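Da-eun Na picks up on the second try, apologizes, puts me on speaker. She's peeling garlic. It's 12 May 2020 and her restaurant has been takeout only for 55 days.

"I stopped looking at the calendar," she says. "Then my sister told me the number and I wished she hadn't."

The place is called Adeo. Small, brick, corner lot. The building went up in 1887 as a feed store and the kitchen still has the old drain down the middle of the floor, which she hates. She and her business partner Seung-woo Ban took over the lease 4 years ago. Korean home cooking mostly, plus a pork pie that was left over from the last owner's menu and that regulars won't let her drop.

So what changed first? The soups.

"Soup travels terrible. The noodles drink everything. Someone opens the lid and it's a brick." They now pack noodles and broth apart, with a slip of paper on how to put it together. Half the customers don't read it. She gets calls. 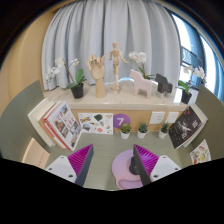
Staff is the hard part. There were nine in February. Now it's her, Ban, and two cooks splitting a week. Chae-won Son, who ran the front, went home to her parents and texts every few days asking for a date. Na doesn't have one.

"I say July. I said it so she'd have something. I don't know if it's July."

I ask about money and she laughs, not a happy laugh. The landlord cut the rent for 2 months, she's grateful, it comes due later. Delivery apps take too much so Ban drives the orders himself, in his own car, with the back seats folded down. He has opinions on every apartment buzzer in the neighborhood.

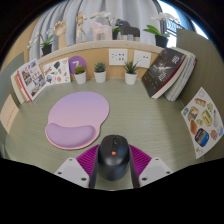
What sells? Braised short rib. Rice bowls. Kimchi by the quart, wich suprised her. "People are home, they're eating eggs, they want something on the eggs." She's making three times what she made in winter and the walk-in smells like it.

What doesn't sell is anything fried. She took the pancakes off after a week. Misses them.

Would she open the dining room tomorrow if the state said yes? Long pause, knife going.

"Half of it. Maybe the window tables. I'd want to see what other people do first."

Then a timer goes off and she has to get the rice. Pickup is 4 to 8, call ahead, cash is fine.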